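Feb 8, 2023
Notebook, laundry table

Spent the morning on the clothes again. I have a degree. My mother asked what I was doing this week and I told her "textiles."

Where we are: Jiahui Ding wants the garment set sorted out before we draw up the folding list, and she's right, since the current list says things like "shirt (the other one)." Saeed Jafarzadeh wrote that list. Saeed says it was clear at the time.

New rule for the notebook: every item gets a name. Plain color plus what it is, and if we can't agree what it is, it's a "cloth" until somebody finds a sleeve. We argued over olive for longer than I care to put in writing. Saeed calls it khaki. Jiahui calls it army. I'm holding the pen, so it's olive.
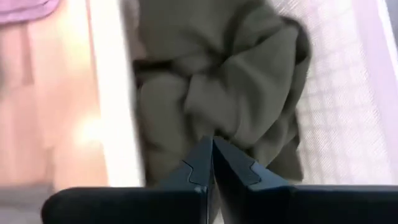
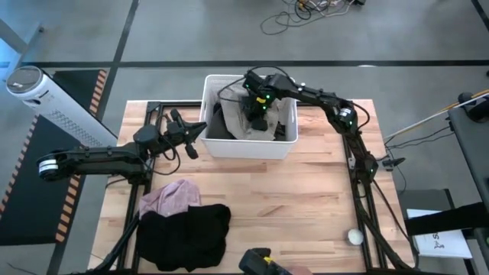
Washing instructions, because I got asked twice yesterday. Darks separately. The pink has its own bag and stays in it. No softener. Softener makes everything slither and then a fold that held last week won't hold this week, and I get to spend an afternoon wondering what I changed. The Elis pickup is fine for lab coats but please keep the set out of it. We sent one towel by accident in September and it came back pressed like a hotel napkin, useless for anything involving a wrinkle.

Budget: 62 dollars left on the clothing line. Jiahui found a lot of secondhand stuff at Trarkmont, 20 pieces, mixed, no returns. I'm in favor. New clothes are too well behaved, and the shop creases take three washes to come out.

Crumpling method, still unsettled. Saeed drops things from shoulder height. I ball them up and let go. His heaps come out flatter than mine, and he thinks that's a point for him. Write down which one you used, please, even if you think it was obvious.

To do:
relabel shelf in the storeroom (says "SOFT", which covers a lot)
move the heavy knits to the bottom drawer
ask Jiahui whether socks are in or out
lint roller, a real one, the tape is not working
find out who took my good marker

Socks: out, for now. Jiahui came by while I was writing this.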